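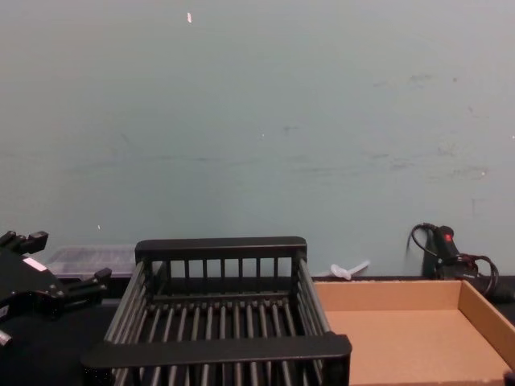
Dark worktop against the pale wall, with scuffing across the wall surface.

Print | E-mail
Reading time: 4 minutes

Vusier Crime Fiction Index: progress report to the Dranirholm Fund
Saturday, October 28, 2023

1. Period and scope

This report covers work since the interim statement submitted in May. The grant supports a searchable index of detective novels issued in translation by the Villa and Meléndez imprints, with a record for each edition and a short plot note that does not reveal the solution. The target in the grant agreement is 2,000 edition records.

2. Records

The index now holds 419 complete records. A record is treated as complete when it has the original title, the translated title, the translator's name where printed, the series number and a plot note. Records lacking any of these are kept in a separate working file and are left out of the total.

Progress on Villa titles has been steady. The series numbers are printed on the spine and agree with the publisher's lists in nearly every case. Meléndez is slower. The imprint reissued several novels under new titles without saying so, and a few locked-room stories were shortened for the second printing. We now compare the opening and closing chapters of each pair before deciding whether to enter one record or two. The rule is set out in the cataloguing notes, version 4.

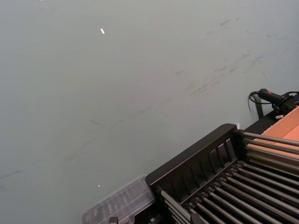

Pale wall surface with streaked marks and small white flecks; black machine frame at lower right.

3. Plot notes

Notes are limited to one paragraph. Two points of practice have changed since May. The detective is named in the first sentence, so that readers can follow a series character across both imprints. The murder method is given only if it is disclosed in the first third of the book – this replaces the earlier rule, which relied on the jacket copy and gave away the ending of at least one novel.

4. Website

Search by author, translator and detective is working. Search by year is not yet reliable for undated printings, which are at present sorted to the end of the list. A date range field will be added to the record form and filled in from advertisements at the back of the volumes.

5. Spending

Spending is within budget under all headings. The sum of 2,000 set aside for buying copies has not been fully used, as more titles than expected were available on loan. We ask for permission to move the unspent part to proofreading of the plot notes.

6. Difficulties

The main risk is the rate of completion for Meléndez. If the present rate holds, the target will not be met within the grant period. We propose to finish the Villa list first and to enter the remaining Meléndez titles without plot notes, marked as short records. The fund's agreement to this is requested, as short records do not meet the definition in section 2.

7. Next period

Work planned: remaining Villa titles, date range field, correction of duplicate author headings.

Print | E-mail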